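Zeltovley Block Builders Forum
General > Storage and Sorting

Topic: Loose bars in one big bin, or sorted by color?

dromau_dad
Started Sunday

Okay, I finally counted my long bars and I'm way too excited about it. I thought I had 1,200 and I have 1,182, so eighteen of them are living under furniture somewhere. Right now they're in shoeboxes by color, and the lids never stay on. My daughter wants to tip everything into one big metal bin so she can see it all and just grab. Part of me loves that idea! Has anyone done it and stuck with it?

kvam_stacker
Yes, do it! I went from drawers to one bin in September and I build so much more now. With drawers I'd pull out the greens, make something all green, and put them back. With everything mixed, you reach for a green bar, your hand lands on a red one, and suddenly you've got stripes.

tidy_lovon
Going to disagree, sorry. I kept about 600 bars in a tub for a whole winter and spent half my building time digging. Long bars are the worst for it, they lie across each other and you lift one and three come with it. Sort them. Shoeboxes are fine, put a rubber band around them.

kvam_stacker
How deep was your tub, though? Mine is wide and you can see most of the bars without moving anything. Depth is what kills you.

tidy_lovon
Deep. Okay, fair point. I'd still sort.

yayra_a
I'm with the bin people, but go for a really wide one and don't fill it! We wrote up our setup for the club page and I'll paste the start of it, the rest is mostly about shelves.

Green and red bars share a bin at our place, and we like it that way. 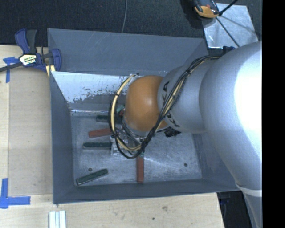
Yayra Aidoo
Parts and storage lead, Zeltovley Block Builders

A gray metal bin with a big flat floor is my favorite thing to keep bars in. The bars can lie out flat, and red and green are easy to tell apart against silver-gray. Ours has its share of scuffs and I wouldn't trade it for a shiny one. We keep the level low, and when it creeps up we start a second bin.

dromau_dad
Oh, I love that. Dark green looks great on the gray. Does it get loud, though? I'm picturing a kid dumping bars into metal at 7 a.m.

yayra_a
It is SO loud. Lower them in by the handful and it's fine (tell that to a kid, I know).

pieter_cuypers
Put a towel under the bin, too. I tried one inside and hated it, the bars snag and you can't slide them around. Underneath works great.

tidy_lovon
Two colors in a wide bin I can live with. Try it with nine and get back to me.

dromau_dad
We have 3 colors, so I'm calling it! Bin this weekend, shoeboxes stay in the closet in case tidy_lovon was right. Still looking for the other eighteen.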